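The woman who says no to checklists, mostly

09/04/2018

She has spent most of her working life signing things. For seven years she was a safety assessor for packaging plants, and now she is paid by the hour to tell robotics companies whether their house rules are worth the paper. When I asked her how many of them are, she laughed and asked if I wanted the polite number.

We met in the front office at Orari, a small outfit that trains two-armed robots to handle clothing, where she had been brought in to look over a new code of practice. She asked that I leave her name out, as she still has clients who think she is on their side. The code was drafted by Troseck, a consulting firm, and runs to 96 pages. She had printed all of it and folded down the corners she didn't like. There were a lot of folded corners.

"Read me any page," she said, and pushed it across. I read her one about operators keeping "an appropriate distance" from the arms while they are powered. "Appropriate to what? If I'm 22 and I've been told to get through a basket of shirts before lunch, appropriate is wherever my chair is."

Her complaint is an old one in her trade. A rule gets written by somebody who has never done the job, it gets approved by somebody who has never read it, and then it is blamed on the worker who didn't follow it. She thinks the robotics business has picked up this habit faster than most. Factories had decades of fences and light curtains before anyone proposed taking them away. Labs went straight to a table with two arms over it and a person close by.

I put it to her that the arms in these labs are often slow and fairly weak. She has heard that before.

"Slow compared to what? They say slow, and then you ask for the speed and they go and look for it. I asked one company for the force at the fingertip and they sent me a brochure." She was just as unimpressed by the argument that cloth is a harmless thing to work with. "The shirt is harmless. I wasn't asked to assess the shirt."

Uchida, another company she has advised, cut its own rules down to a single sheet with 30 lines on it, taped to the wall beside each station. I expected her to approve, and she did, up to a point. The sheet says where the stop button is and who may override it. It says nothing about what goes on the table, or about loose cables, or about fingers with points on them. "Short is good. Short and missing the main thing, I don't know what that is."

So what would she put in? She was slow to answer this, and I got the feeling she doesn't enjoy being on the other end of the question. Eventually she gave me a few. Write down where a person may rest a hand while the arms are live. Say what the fingers are shaped like, and look again every time they are changed. Keep the floor under the table as a separate item with its own check, as people only ever look at the top. Decide in advance which objects belong to the task and which are there for clutter, and log both.

That last one matters more to her than I would have guessed. Clutter is useful to the people training the machine, she admits that. She only wants it recorded, so that when a grip goes wrong later somebody can tell what was lying around.

A shirt, a green garment and a few other things on the table: 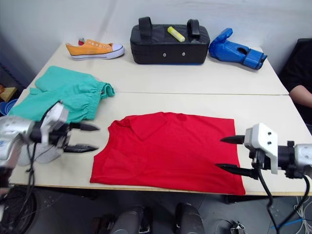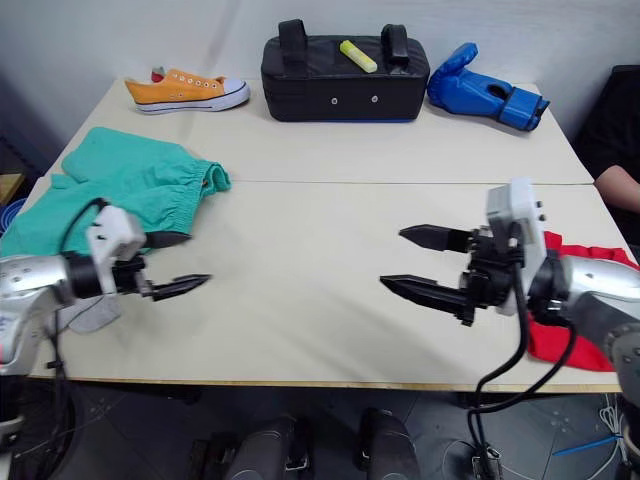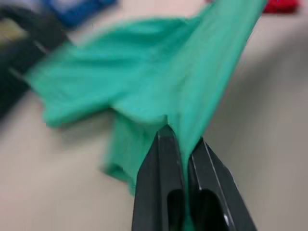
She doesn't believe a standard will fix any of this soon. There is a draft going around, which Ulis and a handful of other firms have signed on to, and she has sent in 40 comments on it. She has had one reply, thanking her for her interest.

"They'll publish it in April, or they'll say April," she said. "Then everyone puts the logo on the website. I'd like to see one of them stop a job over it. One. Then I'll believe they've read it."

I asked whether Orari might be that one. She said they had at least let her sit beside the table for a whole morning, and that most clients would sooner she stayed in the meeting room with the coffee. She wouldn't go further than that. Her report was due at the end of the month and she hadn't started the section on wrist cables, which she expected to be the longest.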